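Workshop notebook, Turnthorpe depot
July 23, 2025

Warning lights on the lane closure trailers, continued from the last page.

Finished the bench check of the amber beacons for the Pacheco contract. All of the Skalis units start at the correct flash rate, but one of them slows down after it is running for a while. I left it on the bench supply with the lid open and the rate recovered, then with the lid closed it dropped again. So I suspect the driver board and its heat, not the battery lead as I wrote on Monday's sheet (I crossed it out there, please do not follow it). Unit is marked with red tape and must not go back on a trailer.

Joltmont sent the new brackets. The holes are 3 mm too far apart for our old mast. We can make the slot longer with the file, but I prefer to ask for the correct part, otherwise every trailer will be a little different and the next person will be angry. Luana Quintana has the drawing and will phone them.

Visibility walk. We put the trailer on the closed service road behind the depot and walked back from it with the measuring wheel. At 222 m the arrow board is clear in full sun and you can tell left from right. The two beacons on top are visible as well, but they look like one light until you come much closer. Luana thinks it is enough, as the driver needs the arrow and the beacons only call the eye. I am less sure. On the road where they will be used the limit is 60 and there is a bend before the taper, so the driver will see the beacons first over the hedge and the arrow only later.

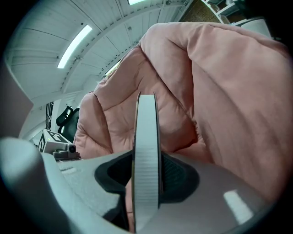
I would like to repeat the walk at dusk with the dimmer in automatic. Last time somebody left it on manual at full power, and the result was good for distance but terrible for the crew standing next to it. The light sensor on the second trailer also has paint on its window. Cleaned with alcohol, most of it came off. If the dimming is still wrong after this, change the sensor, we have one in the grey drawer under the crimping tool.

Battery log. The hour meter on trailer two shows 1048. The manual wants the terminals greased at 1000, so we are late. Greased both sides today and tightened the negative, it was loose enough to turn by hand. Charging voltage normal afterwards. I did not check the solar panel, the sun was already behind the shed.

Also the sign frames. The "move over" boards have new feet, heavier than the old ones, and they do not walk in the wind from lorries as before. But two people are needed to unload them, and the method sheet still says one. Sheet must be corrected before the crew takes them out. I wrote it on the whiteboard too.

To do:
- swap driver board in the red tape unit, run it closed for one whole shift
- dusk walk, dimmer on automatic, write down distance for arrow and for beacons separately
- Joltmont brackets, wait for Luana
- method sheet for the boards
- ask Pacheco if they accept beacons mounted wider on the mast, maybe then they look like two lights from far

Wheel is back on its hook. The handle screw is missing again, I used a cable tie.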